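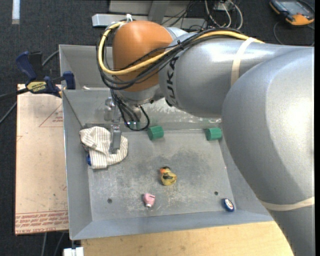
Fig. 3. Gray metal tray with cables carried above it.

3 Routing and securing cables above the work surface

This section covers the fixed cable run between the Cernix wall box and the bench. Read it through before cutting any cable to length. Mounting of the wall box is covered in Section 2.

CAUTION: Switch off the supply at the Koppel isolator and lock it before opening the wall box.

1. Measure the run from the wall box to the last outlet. The standard kit contains 1323 mm of rigid conduit. Longer runs need the extension kit.
2. Mark the bracket positions on the wall. Spacing must not exceed 828 mm.
3. Drill, plug and fit the brackets. Leave the screws a half turn loose.
4. Feed the power cable first, then the signal cables. Do not pull them together.
5. Form a drip loop ahead of the wall box. The lowest point of the loop must hang below the cable gland.
6. Tighten the bracket screws, starting at the wall box end.
7. Fit the strain relief and close the gland by hand, then a quarter turn with the wrench.

NOTE: Wall boxes made before 1999 have a smaller gland. Order the adapter ring from Stokeo and fit it before step 4.

NOTE: Cable ties on signal cables must still slide when pushed with a finger. Overtightened ties deform the jacket.

3.1 Check before power-up

Pull each cable lightly at the strain relief. If it moves, repeat step 7. Confirm that no cable touches a bracket edge, then unlock the isolator. Enter the bracket spacing on the record sheet inside the wall box door.

Print this section | E-mail this section
Stokeo Technical Documentation, Bustham. Contact: Umesh Saxena. © Stokeo. Back to top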